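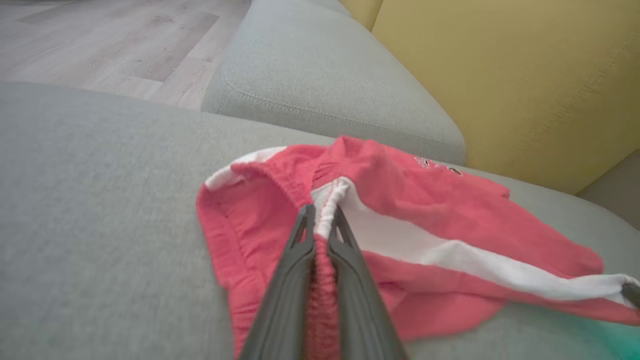
Home > Laundry & Fabric Care > Sorting, Folding, Storage

Folding fuzzy knit bottoms with a gathered waist so they stay folded

Posted by Rigoberto Gallegos
August, 3 replies

I fold laundry on the sofa, a light gray one with a fine woven cover. Towels and T-shirts are no problem. The trouble is children's knit bottoms like the coral-pink ones with the white stripe. The waistband is elastic and curls over on itself, the fabric folds back so the white inside edge shows, and the gathered seam keeps the two halves from lying flat against each other. I fold in half at the seam, then in thirds, and the stack opens up in the drawer within a day. There are 8 pairs of similar bottoms in the rotation. The drawer is a Fluvon with a shallow front, so rolled items have to stay under five inches high. Is there a fold that holds without clips? I would also like to know if the sofa is part of the problem.

Prapai Yensuk
Accepted, 5 votes

The waistband is what opens the fold. Elastic under slight tension pulls toward its relaxed shape, and the fuzzy side does not have enough grip to resist it. Deal with the band first.

Lay the garment face up. Uncurl the band with your thumbs from the center out to each side, then pull it sideways once and let go. Smooth the legs downward. Do not stretch the gathered seam flat; it will only bunch again. Fold one leg over the other along that seam, with the stripe on the outside if there is one.

Turn in any point that sticks out at the crotch so you have a rectangle. Fold the hem up to about an inch short of the band, fold in half again, and tuck the folded end into the waistband. The elastic then holds the packet closed. Store upright, band down.

A sofa seat works, but it gives under your hands and a woven cover drags on knit, so the lower layer stays behind when you smooth the upper one. A table is faster. If you stay on the sofa, put a tray or a large book under the item.

sitthichai_k
1 vote

I roll everything. Start at the hem and finish at the band. Takes less time than folding and it fits in any drawer.

Gadameck
0 votes

Check the dryer setting also. High heat wears out elastic and a worn band curls more. We line dry ours and the curl is less. I can't say anything about the drawer, ours is a Baladton and deeper.

Comment from Rigoberto Gallegos
The tuck works on the pairs with a wide band. On two older ones the elastic is too slack to hold it, so those I roll.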